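4 July 2020

Up at an unreasonable hour because I couldn't stop thinking about the wagon. I'd told myself I would leave it alone until after breakfast, and by the time the coffee had dripped through I was already lying on the garage floor in my pajama pants with a flashlight in my teeth. So that's how the holiday started!

The rattle is back. I don't know why I thought it wouldn't be. It only does it between second and third, when the engine drops down onto that low note, and it sounds exactly like somebody shaking a can of bolts under the passenger seat. I spent most of February convinced it was the heat shield (I replaced the heat shield), and then I decided it was the middle hanger, and I replaced that too, and the car went quiet for long enough that I bragged about it to Rawiri. Big mistake. He has been asking me how the quiet car is ever since.

Anyway, flashlight. I tapped along the whole system with the handle of a screwdriver, starting at the tailpipe, and everything sounded solid until I got to the rear muffler, which gave me this sad little clink. Tapped it again. Clink. So it's a baffle, come loose inside, and there's no fixing that without cutting the thing open, and I am not cutting open a muffler that has more rust than muffler on the top side.

I had a look online while I ate my toast. The factory part is discontinued, of course it is. There's a Drurkeo rear section that's supposed to bolt straight on, stainless, and people seem to like it, but half of them complain that it drones on the freeway and the other half say you get used to it. I drive to Nandale and back twice a week. I don't want to get used to it. There's a quieter one from Bolger that comes with a second resonator, only it costs 200 dollars more, and I'd want new gaskets and clamps on top of that. I wrote both prices on the back of an envelope and then lost the envelope.

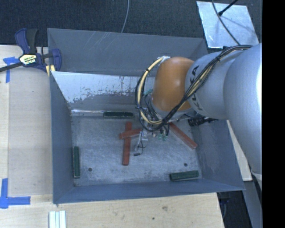 Phone calls

Called Detlef, who has had three of these wagons and still owns one and a half. He was making potato salad and put me on speaker. He says the Drurkeo drone is real but that it sits at one particular speed and if you keep your foot moving you don't notice. That is such a Detlef answer. When I asked what he has on his own car he went quiet and then said, well, the Bolger. Thank you, Detlef.

He also said to soak the flange bolts tonight, and again tomorrow, and not to even look at them with a wrench before that. He snapped 2 of his and had to drill them out, and I got the entire story again, including the part about the drill bit. I love him but it's a long story.

Then I rang Abena, mostly to wish her a happy Fourth, but also (fine) because she has the good jack stands. She's happy to lend them as long as I come and get them and stay in the driveway, which suits me. She's been so careful this whole year with her mother living there. We talked across the driveway for a good half hour, her on the porch steps with iced tea and me sitting on the trunk of the wagon, and it was the nicest part of the day. She says the car sounds terrible. I'd left it running when I pulled in so that she could hear it, and her mother came to the window to see what was wrong.

Under the car, again

Got the back end up on Abena's stands after lunch. So much easier than ramps. I had a proper wiggle at everything and found the rearmost rubber hanger is split nearly all the way through, which I swear was fine in spring. That probably explains why the tailpipe has been sitting crooked. I'd blamed the bumper.

Sprayed all 4 flange bolts until they were dripping, and then my hair was dripping too, because I forgot which direction gravity goes. The stuff smells like old pennies and oranges. I've washed my hair and I can still smell it on the pillow.

One of the bolts doesn't have much of a head left. More of a suggestion. I'm going to try a smaller socket hammered on, and if that doesn't do it I'll ask Rawiri to bring his torch over. Tane will want to come as well, he's twelve and thinks fire is the whole point of cars. Last time he came he held the light for me and was really good at it, better than his father, who points it at whatever he happens to be talking about.

Oh, and I looked over the sensor wire while I was under there. It's rubbing on the bracket where I zip-tied it in a hurry last year. No bare copper yet, but the loom is going shiny. Wrapped it in some cloth tape and moved the tie back an inch or so. One less thing.

Evening

Ordered the Bolger. I went back and forth right up until the corn was done, and then I thought about that stretch before the Nandale exit, and droning the whole way along it, and just hit the button. They say around a week, but it's coming out of the Indavura warehouse and everything has been slow from there this year. Vaughan has been waiting on a radiator since May. He's stopped mentioning it, so I think it's gotten to him.

No fireworks in town tonight, they called them off, but the neighbors had a few of their own and I sat out on the step with a beer and watched what I could see over the roof. Somebody a few streets over has a car with no muffler at all by the sound of it, and they drove it up and down between bangs. I was a bit jealous of how even it sounded.

To do tomorrow: spray the bolts again, find the small sockets, buy two rubber hangers (get the thick ones), give Abena back her cooler from last summer when I return the stands. And find that envelope, it had the gasket part number on it.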